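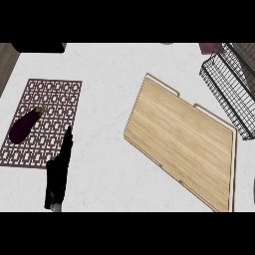
Part 5 - Getting your Plotside timer onto the wifi

Okay, so the tap timer is screwed on and the batteries are in. Now for the bit that had me swearing in the veggie patch for most of an arvo. Grab a cuppa and do this at the kitchen bench first, with the timer still off the hose (trust me, you don't want to be crouched behind the tank stand squinting at your phone).

1. Open the Plotside app and tap Add Device. If it asks for your location, say yes or the list stays blank.

2. Hold the timer's grey button for seven seconds until the light goes from green to flashing blue. Let go straight away - if you keep holding, it wipes your saved programs.

3. Pick your home network. It has to be the 2.4 GHz one. Mine shares a name with the faster one, so I switched the fast one off at the modem for a few minutes.

4. Type the password and wait. The first go took over two minutes at my place and the wheel just kept spinning, so hang in there!

5. Give it a name you'll recognise. "Tomatoes" beats "Device 1" once you've got a few of them.

Note: Wouter Baert emailed to say his Kivo extender blocked the pairing until he stood next to the main modem. Worth a go if you're stuck on step 3.

Caution: turn the mains tap off before you screw the timer back on, and hand-tighten only. I took to mine with a spanner and cracked the collar.

Once it's outside, run a manual watering from the app and check the drippers at the far end of the line. If the signal drops out, I'd move the modem closer to the window before buying anything.

Last updated: July
50 shares | 7 comments

Related
Part 4 - Fitting the timer to an older brass tap
Part 6 - Setting a summer watering program
Winter storage for drippers and hose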